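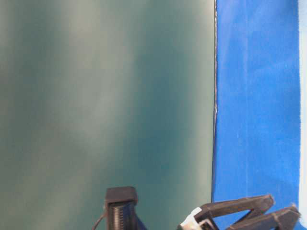

# Wogan cell – setup and care notes

3 min read
Print | E-mail

This README covers the small gripper cell called Wogan: how it is put together, what to check before recording, and what to do when a part gives out. It ships with the Skasen set, which holds 1195 episodes recorded on this cell. Maintainer: Osian Wynne, Verkora.

## Hardware

- One arm with a two-finger gripper. The fingers are 3D-printed in dark plastic and work through a linkage.
- One fixed camera. It does not move with the arm.
- Backdrop: teal-green sheet, with royal-blue cloth to the right of it.
- Controller box, labeled Girnon, under the bench.

All printed parts are used as they come off the printer. We do not sand or paint them. Layer lines are fine anywhere except on the inner faces of the fingers, where they should run across the direction of grip.

## Before a session

1. Power the controller and wait for the steady light.
2. Home the arm. Keep hands clear until it stops.
3. Open and close the gripper 15 times with nothing in it. Listen for clicking.
4. Check that the cable has slack at both ends of travel. It should hang in a loose curve and never pull tight.
5. Save one still with the cell at rest and compare it with `reference_rest.png`.

Step 5 catches most problems. If the fingers sit lower than in the reference, home again before touching any screws.

## Backdrop

The sheet and the cloth are separate pieces. The right edge of the sheet is not perfectly straight, and we leave it alone between sessions. Flattening it changes the line the camera sees, and a model trained on the earlier episodes may notice.

Wrinkles in the cloth are OK. Lint is not – use the roller, dry. The sheet is matte and shows broad lighter and darker bands under soft light. Do not try to wipe them off.

## Changing a finger

Tools: 2 mm hex key, tweezers, a small tray for screws.

1. Open the gripper fully, then cut power.
2. Take out the pivot screw first, then the linkage screw. Both go in the tray.
3. Slide the finger off. Look at the old one for whitening near the pivot, a sign that it was close to cracking.
4. Fit the new finger and put the screws back in reverse order. Stop when they are snug. The threads are in plastic and strip easily.
5. Power up and run the open and close test again.
6. Run `calibrate_grip` and write the new closed position in the log.

Change both fingers as a pair. A new finger against a worn one closes off center.

## Known problems

**Gripper closes but reports open.** Usually the closed position was not saved after a finger change. Run `calibrate_grip` again.

**Arm stutters near the end of travel.** Check the cable before anything else.

**Episodes after 2474 in the raw numbering.** There are none. Raw numbers have gaps where takes were dropped, so the last number is higher than the episode count.

## Log

Each repair gets one line in `maintenance.csv`: month, part, what was done, initials. The finger design was revised in November – older print files are in `parts/old` and do not fit the present linkage.

Send corrections to Osian through the issue tracker.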